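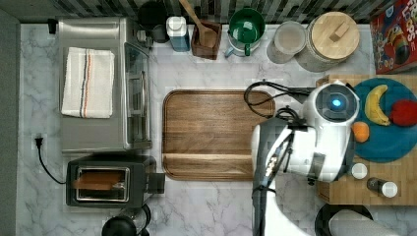 Firkton Kitchens Group, Worktop Notes team

Datasets > Household > Worktop Notes > README

# Worktop Notes

Hello, and thanks for downloading! I'm Chin-lung Peng and I look after this set. It's a collection of written notes on what people keep out on their kitchen counters: what sits by the oven, what ends up against the back wall, where the fruit goes. If you've come for recipes, sorry, there aren't any (although a few people did slip one into the remarks column and I hadn't the heart to delete them).

## What you get

There are 288 notes from 165 kitchens. Some kitchens were written up twice, once in spring and again in November, and a few keen people kept going after that. Everything is in `notes.csv`, one row per note, with the longer remarks in `remarks.txt`. The two are joined on `note_id`.

The columns people ask me about most:

- `zone`: left, back, right or middle of the counter, as you'd stand at it
- `item`: everyday words, so "mug" and "toaster", never a model name
- `stays_out`: yes, no or sometimes, as told to us by the person who cooks there
- `on_top_of`: filled in when one thing is resting on another

I fought hard for `on_top_of`! The folded striped towel on the toaster oven is just the sort of thing it's for, and so is the teal plate of fruit sitting on its own wooden board. Without that column you'd have a towel and an oven in the same zone and no idea that they go together.

## How I fill in a row

I start at the back wall, left to right, and then do the two sides. Back walls are my favourite, all canisters and jars and a wooden spoon poking out of its holder. The middle comes last and is usually quick: a chopping board, and then you're done. A board with a groove round the edge goes down as `board, grooved`, as the Dretix people wanted to compare those with flat ones.

Food counts as an item if it's out. So a banana gets a row, a cereal box gets a row, and bread in the toaster gets a row too, with `in toaster` in the remarks. Bottles and jars I can't name go down as `bottle, unknown` or `jar, unknown`. Please don't guess from the colour of the cap. We did that in the first version and it took me ages to undo.

## Known muddles

- "Toaster" and "toaster oven" were one word until version 4. I've split them by hand but I bet I missed a couple.
- The Assefa batch uses `holder` for anything with spoons in it, including jugs.
- Remarks are cut at 2000 characters. Only one person ever hit the limit, and she was writing about her bread bin.
- Marble and marble-look tops share a single value, `marble`. People don't always know which they've got, and I wasn't going to make them check.

## Using it

Free for teaching and research, just credit the team. Bodasen host the download, so if the link is slow, grumble at them and not me. Corrections are very welcome, particularly for the back-wall rows.

Last tidied September 2024.

Contact: Worktop Notes team | © Firkton Kitchens Group | Back to top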